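**Wednesday, arvo – Zostine set, Edora rig**

Got going late because the config still pointed at last month's folder (my fault, I copied it across and never changed the path). Target is 80 demos by knock-off, and Zdenka Papadopoulos wants at least 50 of them clean before she'll start a training run.

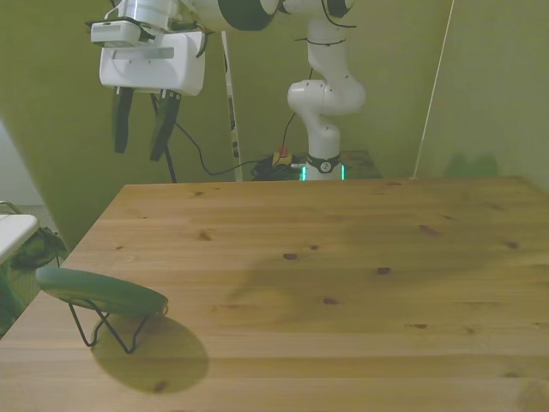
I'm splitting them into batches of 5 with a full re-home between each. It's slower, but the joint drift we copped on the Sopacua set was a pain to filter out and I'm not doing that again!

Starting poses come off the random sheet now. I'd been favouring the easy ones without realising, and Zdenka spotted it in the histogram straight away.
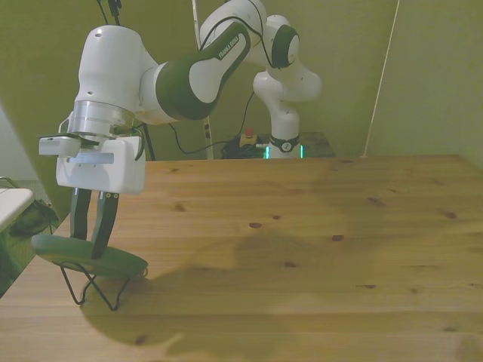
Binned 7 so far, mostly me dithering on the approach. The policy learns every hesitation – pauses at the same height, the lot – so if I stop to think, it goes in the bin. Teleop feels smoother since I dropped the translation gain a notch.

Wrist stream next.
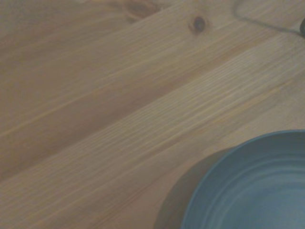 Labelling for the wrist stream needs a rule for partial views, and I'd like it sorted before the Brastholm lot start annotating. A good chunk of the frames are like the one with the blue-gray bowl down in the corner, only part of it in view and the rest mostly bare timber, bar a thin dark cable and a sliver of something dark top right. I reckon we tag those "partial" and keep them.

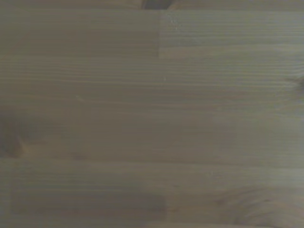

Do we keep wrist frames that have no object in them at all? We keep them if they fall inside a good demo, and trim them from the start and end of the episode.

Still to do: fix the folder path in the template, back up to the Edora drive, ask Zdenka about the gain.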